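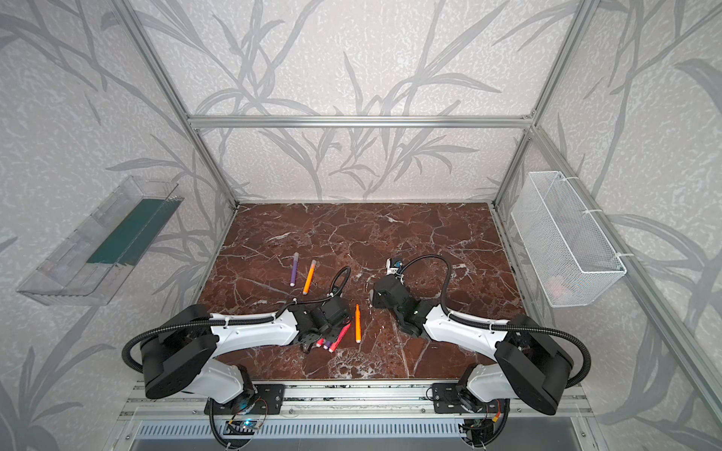 Posted in August by Sheldon MacDonald
Filed under: School contests, Old projects

The task for our year was called Tikus. A team of five had to build a machine that would roll a ball from a start cup to a finish cup in 33 seconds, with no electricity and no hands after release. You lost a point for every second either way, and the run was void if the ball stopped for longer than 3 seconds at any point. Everything had to fit through a normal classroom door and be set up by the team in one go, with no adult touching it.

I was eleven. The others were Silvia Doležal, Crescencio Ayala, Yatziri Bañuelos and a boy who moved away before the final and whose place was taken by Tiina Ruotsalainen. Tiina was a year below us and better at the sums than I was.

The first version was a plain zigzag track made of folded card. It had six ramps and took eight seconds from top to bottom. We added ramps until it was too tall for the door, and it was still far too quick. Making the ramps shallower helped, but below a certain slope the ball would sometimes stick on a join, and a stuck ball scored nothing at all.

Crescencio wanted to try treacle. He had read that a ball falls slowly through a thick liquid, and he was right – we measured it in a jam jar in his mother's kitchen. The trouble was that treacle changes with temperature. A drop that took nine seconds in the evening took much longer the next morning before the heating came on. We had no way of knowing how warm the hall at Drundwood would be, so the jar was dropped.

What we used in the end was a funnel. A ball let into a wide, shallow funnel at the rim goes round many times before it reaches the hole, and the time is fairly steady if it always enters at the same speed and angle. Silvia made ours from papier mâché over a mixing bowl turned upside down, then sanded it for most of a half-term. Two funnels in a row, with a short ramp between them, gave us a little over half of the time. The rest came from nine of the old ramps.
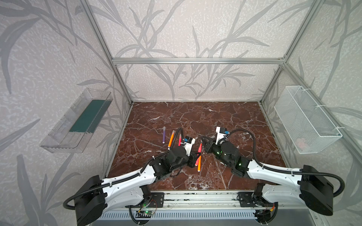
Two arms on the front rail, marble top behind.

Yatziri kept the log. She wrote down every run in a maths book with the time, the ball used and anything we had changed. I still have it. Runs one to 40 are all over the place. After that we made a rule that only one thing could be changed between runs, and the spread came down quickly. The largest single gain was from wiping the ball with a dry cloth before each release. I would never have guessed that, and I doubt we would have found it without the book.

At the Drundwood round we were team 19. The table we were given was not level, which we had half expected. Tiina had brought folded bus tickets and a saucer of water, and she levelled the base while the rest of us fitted the track. This used up four minutes of our setup time and I remember being annoyed about it.

The first run was 31 seconds. We were allowed a second, and the rules said the better one counted. Silvia moved the start cup back by the width of a pencil. The second run was 33 on one judge's watch and 34 on the other's, and they put down 34.

That placed us third. The winners, from Grastska, had used a water clock made of drinks bottles with a float that tipped the ball out at the end. For most of its run the ball was riding on the float, and there was a long talk among the judges over whether that counted as stopped. They decided it was moving, since the float was. I thought this was wrong at the time and I still think the rule was badly written, although the machine was very good.

The second funnel is in my loft. The first one went to Crescencio, who used it for bird seed. I put a ball through mine last week and got eleven seconds, but the rim has warped on one side and I only did the one run.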